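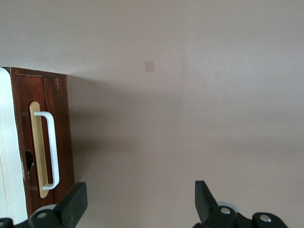
The wall by the cabinet drawer, pinkish-beige

Forum > Scent Talk > Reviews and Arguments

Thread: Edum "Undau" - did they change it or did my nose quit?

mothballed_dandy
November 12, 2023

I've worn Undau through two jobs and one regrettable mustache. Finished my old bottle in June, took the summer off from smelling like anything, and just opened the replacement. The grapefruit at the top is louder. The vetiver, the whole reason I put up with the price, now shows up late and leaves early, like my brother-in-law at a move.

Old bottle has batch 1348 on the bottom. New one is 3742. Same box, same cap, same paragraph about a man walking alone on a coast. Has anyone else compared the two? I'd like to know before I write Edum a letter I'll be embarrassed by later.

saltlick
I have a 1348 and sprayed a 3742 at the counter last week. They're different. The new one smells like somebody cleaned the old one.

Pell_Mell
You're comparing a bottle that sat open for years with one that came out of the wrapper yesterday. Top notes go first. Your old bottle lost its grapefruit a little at a time and you got used to it that way. Now you're meeting the real thing and you don't like it. Happens to married people too.

mothballed_dandy
Pell_Mell, I'd accept that for the top. It doesn't explain the vetiver going missing after lunch. I used to get it on my scarf the next morning.

Pell_Mell
What scarf were you wearing in June?

mothballed_dandy
I withdraw the scarf. The collar, then.

ratih_purba
Ratih Purba here, I use my own name because I forgot you could do otherwise. I sold Edum at a department store counter until last year. We were never told about a formula change on Undau. We were also never told when they dropped the shaving cream, and I found that out from a customer, so take my testimony for what it's worth.

What I can say is that new bottles often seem thin to people for the first few weeks. Spray it a few times, put it away, and come back in three weeks. If it's still thin, be angry then. You'll be better rested.

saltlick
The "let it sit" advice again. I let a bottle of Setport sit for a year and it was just as bad, only older.

ratih_purba
Setport was bad on the day it was made. I can't help you with Setport.

gravelbar
I'll defend Setport. It's the only one in the line that survives a commute. Yes, it smells a little like a new shower curtain. I like a new shower curtain.

Pell_Mell
Moderator, please lock gravelbar's account for his own safety.

northeave
Getting back to the question. I did a blind test on my arms, left 1348, right 3742, with my wife doing the spraying so I wouldn't know. First hour I could tell them apart easily, the right was sharper. By hour four I was guessing. By evening she asked me to go take a shower and we lost the data.

My vote is that it's age and not a new formula. But I'd have sworn the opposite before I tried it, so I see how people get there.

saltlick
One man, two arms. Hardly a study.

northeave
It's two arms more than you used.

saltlick
I used a paper strip like a civilized person.

Pell_Mell
Paper doesn't sweat. Vetiver on paper and vetiver on skin might as well be different products. Also the counter tester has been under store lights since who knows when.

brackish_bill
If you want the old Undau drydown, try Bălan's vetiver. Heavier, smokier, no coastline on the box. It does need a light hand. I put on five sprays before a dental appointment and the hygienist opened a window.

mothballed_dandy
I've looked at the Bălan. Is the small bottle worth it, or do I end up buying the big one a month later like always?

brackish_bill
Small one. Two sprays a day and you'll be leaving it to your children.

gravelbar
Or layer it over Setport.

mothballed_dandy
No.

OK, plan. I'll follow Ratih's advice and leave the new one alone for three weeks, then do northeave's arm test with the last drops of the old bottle. Had a look just now and there's enough for maybe one arm. In the meantime I've ordered the small Bălan, 20 percent off with the newsletter code, and now I get the newsletter.

saltlick
You'll be back here saying I was right.

Pell_Mell
Put the bottle back in its box while you wait. Lights off, drawer shut. And write down what you smell at hour one, hour four and bedtime, before you read this thread again.

ratih_purba
And eat lunch somewhere without fried onions on test day. I mean that kindly.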